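Renters insurance, finally

OK so I did the thing. I have renters insurance as of January, after two apartments and far too many years of saying I'd get to it. Writing this fast on my lunch so forgive the typos.

What pushed me was the upstairs neighbor's washing machine hose. Not even my unit! It came down into Aslak Lindqvist's place across the hall, right through the light fixture, at 2 in the morning. His couch, his rug, a box of records. And the landlord's policy paid for the ceiling. Just the ceiling. Aslak had assumed the building insurance covered his stuff too. So had I.

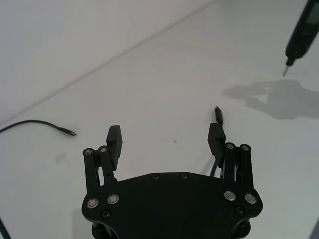

Went home and made a list of everything I own. Do this even if you never buy a policy, it's weird how fast it adds up. Coats alone. I'd been guessing my stuff was worth next to nothing and then I got to the bike and the laptop and had to go sit down for a minute.

Got two quotes. Zerevance wanted 27 a month with a 700 deductible. Cundier came out to 194 for the whole year, paid up front, same coverage on paper. I nearly clicked the Cundier one right there and then Aigars Vītola (used to adjust claims, plays in my trivia team) told me to go read the part on valuation. Glad I did. Cundier was actual cash value. Meaning they pay what your five year old couch is worth today, as a five year old couch. So, nothing. Zerevance was replacement cost.

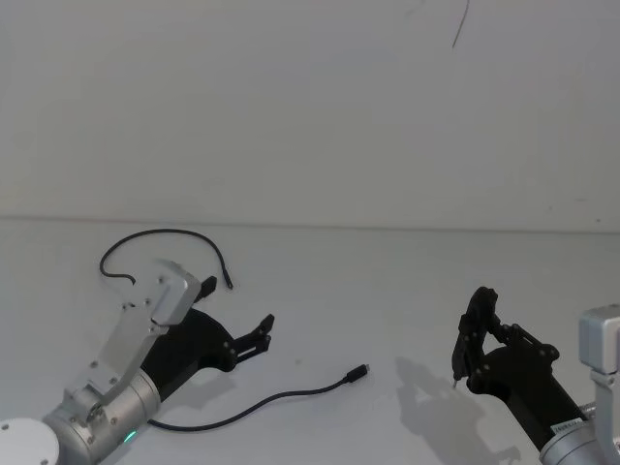 Also look at the water section. Both policies cover a burst pipe. Neither covers flood coming in from outside and the sewer backup thing is a separate add-on with both of them. I added it. We're on the ground floor and I've seen that drain in the spring.

Other stuff I didn't know — liability is in there too, so if somebody trips over my dog's leash in the hallway there's some cover for that. And hotel costs if the place can't be lived in. And my bike counts even when its locked up downtown, minus the deductible.

Went with Zerevance. More money, yes. The sign-up took one evening, most of it me looking for the serial number on the laptop. Photos of everything are in a folder, and I emailed teh folder to my sister in case my own computer is the thing that gets stolen.

Still need to ask about my grandmother's ring. There's a limit on jewelry and I think it's over. Will post when they call back.

Recent posts
Moving to Jaltska Street, part two
Soup from the Tamošiūnaitė cookbook
My dog hates the new elevator
What I paid for car insurance last year
Bike lock update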